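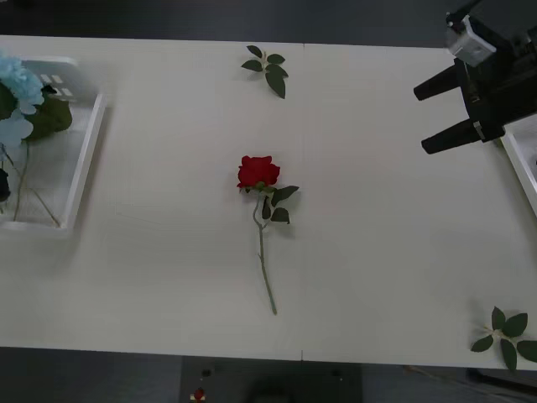

Rose auf dem Tisch, Greifer offen. Links die Schale mit der Hortensie.

Dezember, 23:40 Uhr
von Elvia Carrillo

Kurz, bevor ich ins Bett falle. Wollte eigentlich über die neue Kalibrierung schreiben, daraus wird nichts. Wir hatten einen Beinahe-Unfall an der Zelle, und ich will das loswerden, solange ich noch weiß, in welcher Reihenfolge alles passiert ist.

Aufgabe war simpel: Rose greifen, in die Schale legen. Beide Arme fahren dieselbe Software, Greifkraft kommt aus der Konfig. Lief den ganzen Nachmittag. Nicht schön, aber lief.

Dann blieb der rechte Arm stehen. Einfach so, mitten in der Anfahrt. Keine Fehlermeldung, Status grün, Zillport meldet »bereit«. Virgilio schaut auf den Monitor, ich schaue auf den Arm, wir beide: hm. Verbindung weg, dachte ich. Also Stecker geprüft, sitzt. Log auf, letzte Zeile normal, danach nichts mehr.

Und jetzt der dumme Teil. Mein dummer Teil. Ich wollte die Rose gerade rücken und habe auf den Tisch gelangt. Ohne Not-Halt. Status war ja grün und der Arm stand. 4 Sekunden später fährt er los. Volle Geschwindigkeit, die alte Bewegung zu Ende. Ich hab die Hand weggezogen, Ärmel gestreift, sonst nichts. Virgilio hat auf den Knopf gehauen, da war der Arm schon unten.

Mir gehts gut. War danach trotzdem erst mal eine halbe Stunde draußen.

Was wir bis jetzt wissen: Der Bewegungspuffer ist übergelaufen. Der Treiber sammelt Befehle, wenn die Steuerung nicht antwortet, und schickt sie später alle hinterher. Im Log standen 3,000 Einträge (sorry, Zultix schreibt das mit Komma, also dreitausend), davon 700 nach dem Stillstand. Die waren alle noch gültig. Kein Zeitstempel wird geprüft, kein Verfallsdatum, gar nichts. Und »bereit« heißt bei Zillport nur, dass der Prozess lebt. Über den Arm sagt das null. Wusste ich nicht. Steht vermutlich irgendwo im Handbuch, das keiner von uns ganz gelesen hat.

Hab Yolotzin noch angerufen, sie kennt den Treiber. Ihr Kommentar: »Wieso war deine Hand da drin?« Ja. Eben.

Ab morgen also:
- Not-Halt vor JEDEM Griff auf den Tisch, auch bei Stillstand, auch für eine Sekunde
- Befehle älter als 10 Millisekunden werden verworfen, Virgilio baut das ein
- nach einem Stillstand Puffer leeren, neu anfahren, und zwar von Hand bestätigt
- Geschwindigkeit runter, solange wir testen

Der zweite Punkt ist vermutlich zu streng, dann ruckelt es wieder. Sehen wir dann. Ruckeln ist mir grad egal.

Fehlerbericht an Zultix ist raus, mit Log. Noch keine Antwort, um die Uhrzeit klar. Falls wer von euch denselben Treiber fährt: bitte schaut nach, was euer Puffer bei Abbruch macht. Am besten mit leerem Greifer und viel Abstand. Und schreibt mir, was rauskommt, vorallem wenn es bei euch anders aussieht.

Den Kalibrierungs-Post gibts irgendwann nächste Woche. Gute Nacht.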